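Open afternoon at Hollmann, Tundport – anyone else go?

Automation and Machines board

brovgate_dan
Went to the open afternoon at Hollmann's Tundport office in February. They were showing the filing demo, the one where an arm handles ordinary binders at an ordinary cupboard. I took one photo worth posting.

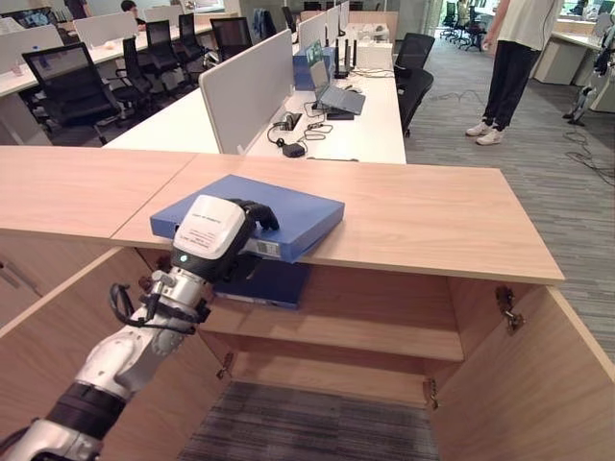 Hand on the blue binder, on top of the cupboard. Another binder on the shelf below.

Each run was the same job: one binder from the top of the cupboard to the shelf and back again. I stayed for 7 runs. Five went through without anyone touching it. On one it let go too early and the binder slid, and on the other it stopped with the binder half over the edge and the operator reset it. They told us up front it would be slow and it was.

pressfit
Thanks for going. Was it running by itself or was somebody driving it? They were vague about that on the sign-up page.

brovgate_dan
Both. First three runs were driven by an operator, the rest were on its own. They said so before each one, I'll give them that.

Marrowfat
So four on its own, and did both failures come from those four?

brovgate_dan
Yes, both.

Marrowfat
Then it's two out of four, and "five out of seven" is being kind to it.

brovgate_dan
I gave the total because that's what I watched. But fair enough, two out of four is the number that matters.

old_kestrel
I was at the later session, 4 pm. Ours did better, only one stop that I saw, and the man next to me said that was a network fault. I can't see the point of it though. A person puts a binder on a shelf in two seconds.

pressfit
It isn't about binders. A hardcover binder is awkward to hold, it's wide and flat and the weight shifts if it's half full. If the hand can manage that it can manage a lot of other things.

old_kestrel
I've heard that argument since I was an apprentice. Show me the other things, then.

tinfoil_and_tape
What's the hand rated for? We looked at the Erusska one at work and the fingers were good but the wrist cables kept catching on the guarding.

brovgate_dan
Didn't get a rating. You can see the cables looping out at the wrist in the photo. I didn't see them catch on anything, but there wasn't much there to catch on with the doors wide open. I did ask about finger wear and was told 3,000 cycles before they check them over.

tinfoil_and_tape
3,000 would be under a fortnight on our line. Fine for an office I suppose.

Marrowfat
Did it open the doors itself?

brovgate_dan
No, they were open before every run I watched. Somebody asked and the answer was that doors are being worked on.

old_kestrel
Same answer at 4 pm.

pressfit
Doors are hard. I'd sooner they said that than faked it.

glenside
Is it worth the trip from Brovgate if they run another? It's two trains for me.

brovgate_dan
If you want to stand near one and ask questions, yes. If you want to see it finish a day's work, no. Parking is poor, so the train is the better choice – come out on the harbour side and it's a short walk.

glenside
Ta. Will keep an eye on their events page.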